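88 shares 11 comments

4. Hems, knees and the long middle life of a pair of jeans

We promised in the last section to come back to trousers, and to jeans above all, and we are glad to do so, for they took up more of our talking time than any other garment (a fact that surprised the younger half of our team and did not surprise the older half in the least). When we set out to ask households in Pornholm how they decide that a piece of clothing has come to the end of its useful life, we had imagined a fairly plain answer. A thing wears through, it is looked at by the light of a window, someone sighs, and it goes in the bag. What we were given was a good deal slower and more tangled than that, and a great many of the garments we were shown had been "nearly finished" for years on end.

It may help to say a little more about how the conversations went. We sat at kitchen tables, mostly in June, and we asked people to bring out the clothes they were unsure about. We did not ask for the worst clothes or the oldest ones, and we were careful not to use the word "waste", which in our pilot visits had made people tidy things away before we could see them. The unsure clothes came out of airing cupboards, from the backs of doors, from a suitcase under a bed and in one home from the boot of the car, where they had been waiting to be taken to the charity shop since the previous winter. Tea was generally offered. We accepted it, and we would recommend that anybody repeating the work should do so too, as the best remarks tended to come while the kettle was on and the notebook was closed.

4.1 Places where wear begins

People spoke about their jeans in terms of places, and they were strikingly consistent about which places mattered. The inner thigh came up first in nearly every home, often with a lowered voice. It goes thin before it goes through, it cannot be seen by the wearer, and it is awkward to patch because the patch sits on the very spot that rubs. The knee was spoken of much more fondly. A worn knee could be a nuisance in a school uniform, but on a pair of jeans it was allowed to pale, fray and finally open, and several people told us they liked the garment better afterwards. Pockets had a category of their own, with coins and keys taking most of the blame.

The hem was the place on which opinion divided. For some, a trodden hem was the plainest sign that a pair of jeans had always been too long and should have been taken up on the day it was bought. For others the frayed back edge was a kind of record of pavements walked, and they would no more have trimmed it than cut the corners off a photograph. One mother kept two pairs belonging to a son who had since left home, both with the backs of the hems trodden to string, and said she could hear him coming down the stairs when she looked at them. We had no code for that in our scheme and have simply left it in our notes.

What interests us as students of household habits is that the hem is by some distance the easiest of these places to put right. The cloth is flat, the seam is straight, and there is usually enough spare length to turn. And yet it was the repair most often put off. When we asked why, we were told about thread. A jeans hem is thick at the side seams, an ordinary needle will bend or snap there, and most people had found this out once, in their teens or early twenties, and had not gone back. The Grello mending circle, who kindly let us sit in on their evenings, keeps a stock of heavy needles for this very purpose and a small wooden wedge for levelling the presser foot as it climbs the seam. The wedge was passed round for our benefit with some pride. Members told us that a newcomer shown the wedge would very often come back the following week with every pair of long trousers in the house.

4.2 Laying out

Before any mending was done, and quite often when none was intended, the jeans were laid out flat. We had not planned to write about this and it does not appear in our original list of questions, but it was so steady a habit that we came to look out for it. A garment held up by the waistband shows its shape and hides its wear. The same garment spread on a table, with the legs drawn down and smoothed by the flat of the hand, gives up a great deal more. The pale creases show themselves, one leg turns out to be twisted a little from the other (a well-known fault in cheaper twills, where the cloth turns as it is washed), and the hems can be set side by side and compared.

Which end is placed nearest the body seems to matter to people. Those who meant to decide about fit put the waistband closest to them and worked downwards. Those who meant to mend, or who were thinking in a general way about whether they might, put the hems closest and looked along the legs from there. We do not want to make too much of it. All the same, it fits rather well with what was said to us about hems being the part a person can do something about, and we now think the way round a garment is laid might be a gentle, unobtrusive thing for other researchers to note, without troubling anyone with another question. Figure 2 gives the second arrangement, with the hems at the near end and the waistband at the far one.

Figure 2. Light-wash blue jeans laid flat and lengthwise, hems nearest.

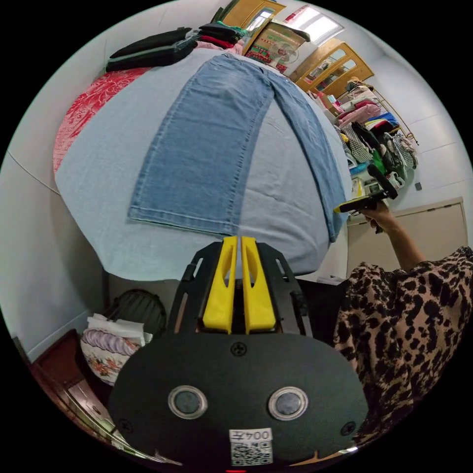

Hideaki Kobori, on reading a draft of this section, wrote back that we had been too quick to treat laying out as a step towards mending, and that in his own family it had always been a way of saying goodbye. His grandmother in Sekiguchi, he went on, would spread a garment out in full, smooth it down, look at it for as long as she needed and then cut it into cloths the same afternoon, and "if she had wanted to keep it she would have folded it straight away and not looked." He asked us to consider whether some of our Pornholm households had been doing the same and had merely been interrupted by visitors with notebooks.

We have thought about this a good deal and believe he may be right in at least a few of the homes. Going back through our notes with his letter beside us, we found passages we had read too cheerfully. In one, a retired bus driver smooths the legs of a pair of jeans several times over while talking about something else altogether (the price of fish, as it happens), and then says, "Well, there we are." We had marked it as the start of a repair. There was no repair mentioned in the rest of the visit, and when we telephoned to ask, the jeans had gone to line a dog's bed.

4.3 Colour, age and how long is long enough

Light-wash jeans raised a difficulty of their own, in that their owners could not always say how much of the paleness had come with the garment and how much had been earned. Dark jeans keep a fairly honest diary. They fade at the thighs, whiten at the folds and turn greyish round the pocket edges, and a person who has owned a pair for years can generally point to the change. With a pale pair the diary is partly written before the shop has opened its doors. A few people were quite put out to realise, as they talked, that they had been treating a factory finish as proof of long service. Others were delighted to have an excuse for a pair that had never looked new and so had never come to look old, and who would be pleased to tell us (at length, and with the wardrobe open) that this was the whole secret of buying well.

Age was reckoned by events far more often than by years. Jeans were "from before the move", "from when I was at Plera" or "from the summer of the bad knee". Only one household gave us a firm date, having found a till receipt from 2000 folded into the small front pocket, where it had plainly been through the wash and come out as soft as felt. The owner had no memory of the shop. She put the receipt back in the pocket while we were there, and we were rather touched by it.

Asked how long a pair of jeans ought to last, people tended to turn the question round and tell us how long they would be embarrassed to have kept one. There was a clear feeling, strongest among those who mended, that thrift should not be boasted about. The members of the Grello circle were the firmest on this point. They would discuss thread weights and the merits of a backed darn against a sewn-on patch until the lights were put out, but if anyone began to reckon up what they had saved, the talk moved gently on to something else. We had hoped to gather some household sums for this section and in the end thought it kinder to stop asking.

We turn in section 5 to knitted garments, where the wear runs along quite different lines, where elbows take over from knees as the favoured subject, and where moths, on whom everybody had a view, must at last be given their due.

11 comments Share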